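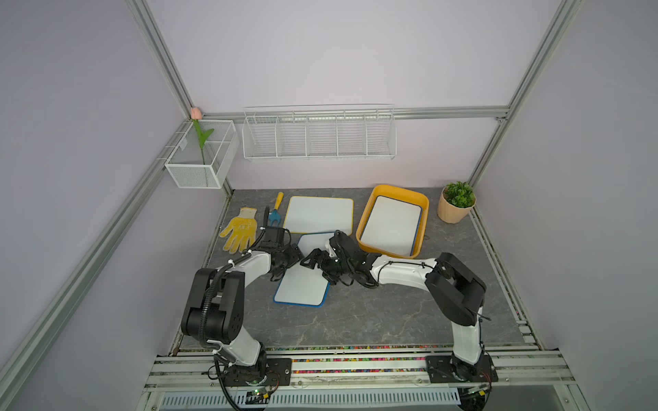

Kombo: conjunto de legendas de moda em português

Versão publicada em 2 de março de 2026
Responsável: Mercy Massawe
Revisão linguística: Wycliffe Kirui

Resumo

O Kombo reúne 3.399 descrições curtas de conjuntos de roupa, escritas em português a partir de textos de revistas e blogues de moda. Cada entrada descreve um visual completo (peças, cores, tecidos, calçado e acessórios) e indica se as peças são coordenadas, ou seja, se formam um conjunto da mesma cor ou do mesmo padrão.

Conteúdo dos ficheiros

looks.csv: uma linha por visual, com os campos id, texto, pecas, cor_principal, padrao, coordenado, ocasiao e estacao.
glossario.csv: 76 termos de vestuário com as variantes de Portugal e do Brasil (fato de treino e agasalho, camisola e suéter, cuecas e calcinha).
divisao.txt: lista de identificadores de teste e de validação. O que não consta da lista é treino.

Divisão

Teste: 500 entradas
Validação: 800 entradas
Treino: as restantes

A divisão foi feita por publicação de origem. Textos da mesma publicação ficam sempre na mesma parte.

Origem dos textos

As descrições foram redigidas de novo pela equipa da Suvstead. Nenhuma frase foi copiada das publicações consultadas. Os nomes de pessoas foram retirados e os nomes de marcas substituídos por MARCA, exceto Gisitano e Uvano, que autorizaram o uso dos seus catálogos.

Anotação

O campo coordenado aceita três valores: sim, não e parcial. Usa-se parcial quando só duas peças combinam e existe uma terceira visível de outra cor, por exemplo casaco e saia em xadrez com uma camisa lisa. Sapatos e malas não contam para este campo. O campo padrao fica vazio nas peças lisas.

Problemas conhecidos

As coleções de outono estão em maioria, porque a recolha começou em outubro.
Há pouca roupa masculina e quase nenhuma roupa de criança.
A cor «nude» aparece sem outra especificação em várias entradas antigas. Nas novas usa-se bege, areia ou castanho.
O glossário não cobre variantes de Angola e Moçambique.

Como carregar

O separador é ponto e vírgula e a codificação é UTF-8. O campo pecas contém uma lista separada por barras verticais.

Utilização

Uso livre para investigação e ensino, com indicação do nome Kombo e da versão. Para uso comercial é preciso autorização escrita da Suvstead. As correções ao glossário devem ser enviadas a Wycliffe Kirui, com a frase em que o termo aparece.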